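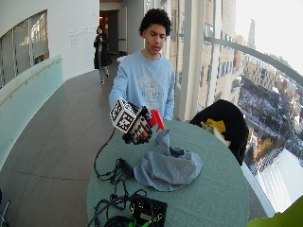

Shadi Azar
Field data technician, Bostance Marine Wildlife Station

Search tickets Go

Ticket 251: Tank 4 temperature readings drop out overnight
Status: open, monitoring

Problem: The rehab tank holding the cold-stunned turtles stops reporting water temperature at night. The Vesar logger shows a flat line, then resumes at the last good value. Tanks on the other bus are unaffected. The low-temperature alarm does not fire during the gap.

Checked so far:
Probe in reference bath — reads correctly.
Power supply at the logger — steady under load.
Logger clock — matches the station server.

Elias Rizk swapped the probe with the one from the quarantine tank. The fault stayed with Tank 4, so the probe is cleared.
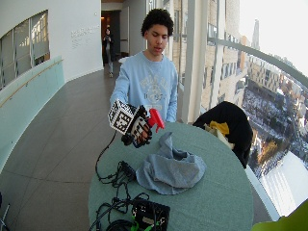 Next step was the 40 m cable run to the pump room. The junction box behind the heater has corrosion on the shield terminal. Dropouts line up with the heater relay switching at 2 a.m. I cleaned the terminal, cut back the shield and sealed the box again.

Second fault: the Gezer gateway repeats the last value when it gets no reply, and the alarm treats that as a live reading. Changed the setting to report a blank. A blank now raises an alarm after 4 missed polls.

Until this is closed, night staff take a hand reading at each round and write it on the tank sheet. Do not raise the heater setpoint from the logged value alone.

Waiting on a replacement junction box from Brornar.

Related tickets
Salinity probe drift, quarantine tank
Gateway restarts after firmware update
Haul-out camera offline

This site uses cookies to keep you signed in. Accept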